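Guide de mise en place Flarar -- cellule à deux bras
Section 2 : préparer le budget et la liste d'achat

Avant de demander un devis, prenez une feuille et notez ce que la cellule devra manipuler : gobelets, bacs, égouttoir. Tout le reste en découle, et c'est un vrai plaisir de voir le projet prendre forme ligne après ligne !
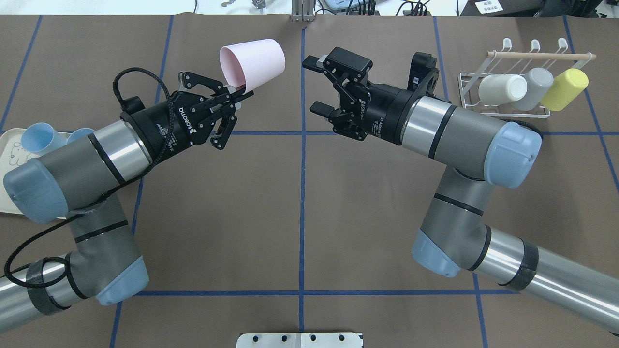

2.1 Établir la liste

1. Comptez deux bras, deux pinces et deux caméras de poignet. Demandez un prix pour chaque élément, même si le fournisseur propose un lot.
2. Choisissez les pinces d'après l'objet le plus fragile. Un gobelet en papier se déforme vite -- vérifiez la course des doigts et le réglage de l'effort.
3. Prévoyez une table assez large pour que les deux pinces se rejoignent au-dessus du plateau. Du ruban bleu suffit pour quadriller la surface, et franchement, c'est le meilleur achat de toute la liste !
4. Ajoutez les câbles, les attaches et les supports sur une ligne à part.

Note : gardez 10 % du total pour les accessoires. Chez Mastville, Karla Zamudio les avait oubliés dans sa première version et a dû refaire signer le bon de commande.

2.2 Planifier les livraisons

5. Commandez les bras en premier. Le délai annoncé par Benjelloun est de 6 semaines, un peu plus si la commande part en août.
6. Faites livrer les pinces avant le montage, pour contrôler les brides et les connecteurs au calme.
7. Réservez 3 000 euros pour la formation de deux opérateurs.

Attention : ne validez pas l'achat de la table avant d'avoir reçu le plan de fixation. Les perçages varient d'un modèle à l'autre.

Attention : l'analyse de risques se chiffre séparément. Elle doit figurer au budget dès la première version.

Pour le tableau de chiffrage vierge, voir l'annexe B.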